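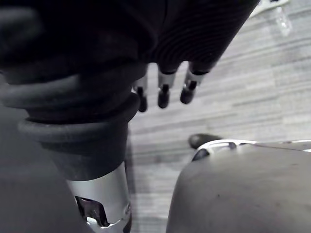

ハンドルが二つある蛇口の肩を持ちたい

2024年9月10日

台所の蛇口を替えるとき、お店の人に「ツーハンドルがいいです」と言ったら、一瞬だまられました。聞き間違いかなという顔で、もう一回「あの、レバーじゃなくて、赤と青のやつですか?」と確認されて、はい、赤と青のやつです、と答えたわけです。なんだか悪いことをしているみたいな気分になりましたよ(してないのに!)。

それで帰り道からずっと、あの蛇口はどうしてこんなに肩身が狭いんだろうと考えていました。せっかくなので書いておきます。水まわりの専門家でもなんでもない、ただ台所に立つ時間が長いだけの人間の意見なので、そのつもりで読んでください。

レバーが嫌いなわけではないんです

最初に言っておくと、シングルレバーの便利さは私もよくわかっています。手が泡だらけでも手の甲でひょいと上げられるし、実家の洗面所はもうずっとレバーで、あれをいまさらハンドルに戻せと言われたら母に怒られます。握力が弱い人や、関節が痛い人にはレバーのほうがいいに決まっている。そこは争う気がまったくありません。

ただ、うちの台所に限って言うと、レバーとの相性が本当に悪かった。前についていたのはBuroraという会社の製品で、見た目はすっきりしていて、入居したときはちょっとうれしかったんです。ところがこれが、真ん中で止めておくとお湯が混じるタイプでした。水だけ出したつもりなのに、裏のベランダで給湯器がボッと鳴る。で、コップ一杯の水をくんで閉める。お湯はまだ台所まで届いてもいない。なのに給湯器だけは律儀に火をつけて、すぐ消している。これを一日に何回やっていたのか、考えたくもないです。

もちろん、レバーを右いっぱいに寄せればいいんですよ。最近のものだと真ん中までは水しか出ない作りになっているのもあるそうで、そういうのならだいぶ話が違ってくると思います。でもうちのはそうじゃなかったし、賃貸や中古の家に住んでいる人の蛇口も、けっこうな割合でそうじゃないんじゃないかなあ。右に寄せておいても、洗いものの途中で肘が当たって戻っていたりするし。家族はみんな、当然のように真ん中で上げますしね。何度言っても真ん中。あれはもう本能だと思います。

青をひねれば水が出る

その点、ハンドル式はわかりやすい。青をひねれば水、赤をひねればお湯。赤に触らなければ給湯器は静かなものです。説明がいらないし、冷蔵庫に「レバーは右!」なんて貼り紙をする必要もない。遊びに来た小さい子だって、赤と青なら一回で覚えます。

よく言われるのが「温度調節がめんどくさい」という話で、まあ、これはその通り。二つをちまちま回して、熱い、ぬるい、また熱い、とやる時間はたしかにあります。だけど台所でそんなに細かい温度がいりますか? 私の場合、水がほしいときは水だし、油ものを洗うときは給湯器の設定温度のまま赤だけ開ければ足りてしまいます。設定を低めにしておけば、混ぜる場面がほとんど来ないんです。お風呂は別ですよ。お風呂でツーハンドルは私も遠慮したい。シャワーを浴びながらあの綱引きをやるのは修行です。

もう一つ、細く出すのがうまい。これは声を大にして言いたいところで、糸みたいな水をずーっと流しておく、あるいは豆腐の上からそろそろと水を張る、ああいう加減はハンドルのほうが断然やりやすいと思うんですよね。レバーだと、ほんの少し上げたつもりがドバッと来る。豆腐が崩れる。私が不器用なだけと言われたらそれまでなんですけど、不器用な人間に優しい道具がいい道具だと思っているので、やっぱりハンドルに一票です。

直せるものを、直せるうちに

で、私がいちばん言いたいのはここからで、修理のことです。

Buroraの蛇口は、使いはじめて5年でポタポタいい出しました。レバーを下げきっても、しばらくすると先っぽから一滴。夜中に聞こえるんですよ、あれ。シンクに洗い桶を置いて布巾を敷いてごまかしていたんですが、だんだん間隔が短くなってくるし、布巾は臭くなるしで、観念して近所の水道屋さんのGeertsに電話しました。

中のカートリッジという部品が傷んでいるという見立てで、型番を調べてもらったら、もう作っていない。在庫を探してもらったけれど見つからない。結局、本体ごと交換です。表面なんかまだぴかぴかなんですよ? 首もちゃんと回るし、どこもさびていない。中の、手のひらに乗るような部品がないというだけで、あの立派な金属のかたまりがまるごとお役ごめん。これはちょっと、こたえました。

いっぽうのツーハンドルは、ポタポタの原因がコマとかパッキンとか、そういう小さい部品であることが多いそうです。しかもこれがだいたい共通のサイズで、ホームセンターの棚にぶら下がっている。私がよく行くTratireckにも、水まわりの通路の奥のほうにずらっと並んでいて、あの棚を眺めるのが私はわりと好きです。用もないのに行きます。道具と部品を合わせても2000円でおつりが来るくらいで、休みの日の昼前に始めて、お昼ごはんには間に合う作業です。

いや、もちろん自分でやれと言いたいわけではないですよ。止水栓を閉めないで分解したら大変なことになるし、古い家だと止水栓そのものが固くて回らないこともあります。無理に回して折りでもしたら、それこそ大ごとです。自信がなければ頼めばいい。私もどうも怪しいと思ったらすぐ電話するほうです。でも、頼むにしたって、部品がその辺で手に入るものなら話が早いじゃないですか。取り寄せを待って、待ったあげくに廃番でした、というのがいちばんがっくり来ます。

カートリッジの規格が会社ごと、ひどいと製品ごとに違うのは、作る側にもいろいろ事情があるんでしょう。でも使う側から言わせてもらえば、蛇口なんて何十年も同じ場所に立っていてほしいものです。せめて何年まで部品を置いておきますよ、というのを、カタログの隅っこの小さい字じゃなくて箱の正面に書いてほしい。冷蔵庫を買うときに電気代の目安を見るみたいに、蛇口を買うときに部品の年数を見比べられたら、私は値段より先にそっちを見ます。

センサー式をすすめられた話

お店で「赤と青のやつです」と答えたあと、それでも一応、と見せられたのがKosineという手をかざすタイプの蛇口でした。きれいでしたよ。すーっと手を出すとすーっと水が出る。店員さんも楽しそうに実演してくれて、私も三回くらいやらせてもらいました。楽しい。これは楽しい。

だけど、聞いてみると電池がいるんですね。もしくはコンセント。流しの下に電源を引いてくる工事というのが別にあって、そこでまた見積もりがふくらむ。電池が切れたときは手で開けられるようになっているそうですが、そのための小さいつまみが下の収納の中にあって、そこは私の家だと米びつと土鍋と梅干しのびんで埋まっている場所なんです。停電の夜に梅干しをどけながらつまみを探す自分が、ありありと目に浮かびました。

それに、水が出るのに電気がいるというのが、私はどうも落ち着かない。古くさいのは承知しています。生肉をさわった手で蛇口に触らなくていいとか、いいところもたくさんあるんでしょう。鶏肉をさばく回数が多いおうちなら、そっちが正解かもしれない。ただ、うちには大げさだなあと思ってしまった。その場で「また考えます」と言って、考えずに帰ってきました。

取り寄せになりますと言われたけれど

そんなこんなで、カタログの後ろのほうに一枚だけ載っていた、飾りもなにもないツーハンドルを注文しました。品番の末尾が1811で、なぜかこの数字だけは妙に覚えてしまって、いまだに下駄箱の番号なんかで見かけるとおっと思います。店頭には置いていなくて取り寄せ。ショールームにも実物なし。ハンドルの握り心地もわからないまま買うわけで、そこはちょっとどうなんだろうと思いますよ。レバーのほうは色違いまで全部並んでいるのに!

売れないから置かない、置かないから売れない、の繰り返しなんでしょうね。お店を責める気はないんです。棚には限りがあるし、十人来たら九人はレバーを買っていくんだろうし。でも残りの一人だって台所で水を使います。せめてハンドルだけでも、ひねってみられる見本が一つあったらなあ。三角のハンドルと十字のハンドルでは、濡れた手での回しやすさがぜんぜん違うので(私は断然、十字派です)。

取り付けはGeertsにお願いしました。壁から出ている水栓だったので、配管の間隔もそのままで、あっさり終わりました。ただ、奥の取り付け部分を外すときに「ここは回しすぎて戻すと漏れるから」と慎重にやっていて、見ていて、ああ自分でやらなくてよかったと思いましたね。コマの交換と本体の交換は、同じ蛇口いじりでもまるっきり別ものです。そこを一緒くたにして「誰でも簡単!」と書いてある記事をたまに見ますけど、あれはあんまり感心しません。

家じゅう同じじゃなくていい

リフォームの広告を見ていると、台所も洗面所もお風呂もぜんぶそろいの、つるんとしたレバーでまとめましょう、という写真が多いですよね。たしかにきれいです。でも、台所と洗面所とお風呂では、やっていることが違うじゃないですか。顔を洗うときと、ほうれん草の根っこの泥を落とすときでは、ほしい水が違う。

だから私は、場所ごとにばらばらでいいと思っています。お風呂は温度を決めておけるサーモスタット付き、洗面所はレバー、台所は赤と青。うちはいまこれで、見た目の統一感はありませんが、2か月たっても誰からも苦情は出ていません。夫が一度、ハンドルの上に手をかざして水が出るのを待っていたことはあります。職場の癖だそうです。

蛇口を替える予定のある方は、カタログをぜひ最後のページまでめくってみてください。たいてい後ろのほうに、地味なのが一枚、ひっそり載っています。レバーに決めるにしても、部品をいつまで出してくれるのかだけは、買う前に聞いておくのをおすすめします。私は次に洗濯機のところの蛇口が気になっていて、あそこのハンドル、最近どうも固いんですよね。週末にまたTratireckの棚を見に行ってきます。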